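The Fault Was in the Log the Whole Time

I've now read the Stidlow incident report twice and I still can't find the word that matters in it. The word is ignored.

Short version for anybody who missed it. In December a Jetier arm on a packing line closed on a tote that wasn't seated right, kept closing, and threw a piece of plastic past a guy's face. No injury. The line was down four hours. The report says "sensor drift" and recommends a firmware update. Fine. Update the firmware.

But the drift had been there for weeks. The gripper logged 473 position warnings before the one that counted, and every single one got cleared from the panel by somebody with a quota. I don't blame the somebody. Cleared warnings cost nothing on that line. Stopping costs minutes, and minutes show up on a screen over the supervisor's desk.

Which brings me to the hand-held stuff. A lot of gripping skill gets taught by people now, holding the tool and doing the chore themselves, and the same bad habit is already creeping in there. Tracking slips, a finger reads open when it's shut, and the take gets kept anyway.

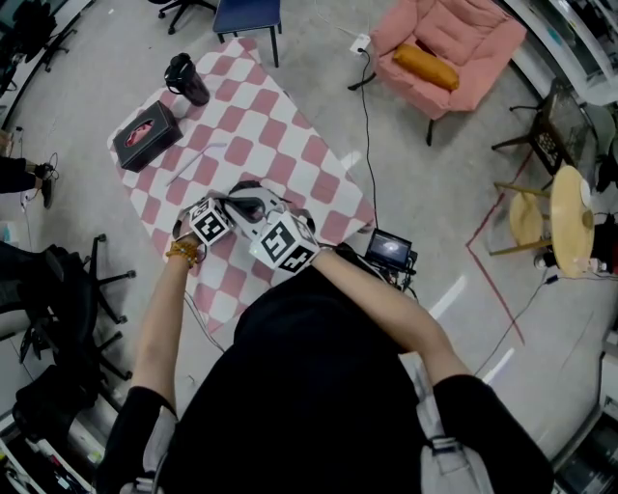 Hand-held gripper with a marker cube on each side, over the checkered tablecloth.

Look at how much depends on those cubes. Printed patterns, black on white. If one gets smudged or a bracket works loose, the tool's idea of where it is goes wrong by a little. A little is the worst amount. A big error gets noticed and thrown out. A small one gets averaged in with the rest and turns up later as an arm that's slightly too confident about where the tote is.

Torben Ostermann, who ran maintenance at Niazi for years, told me he'd rather have a machine that quits 9 times a shift than one that never quits. I used to think that was just Torben being Torben. I dont anymore.

The usual answer is more checks at the end. Software that filters bad takes, a review pass, a nice dashboard. Zarmeena Sethi argued for this at Atano and she's not wrong, filters catch plenty. In one batch of 1325 takes hers flagged a cracked mount that everyone had been walking past. Good. But a filter only knows the faults someone thought to write down, and the person with thier hands on the tool feels the odd ones first. A pad that grabs late. A strap rubbing.

So ask them. Give them a button and don't count the presses against them.

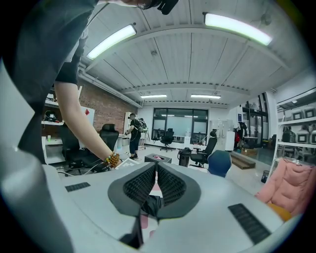
What I'd change

Warnings that can't be cleared without a reason typed in. Three words is plenty.

Stop time off the supervisor's screen – or at least put the warnings up next to it, same size.

Pads and mounts checked before the shift, by whoever is going to use them, with the authority to say no and go get another one.

And publish the logs. Stidlow gave us a summary and a firmware number. I want the 473.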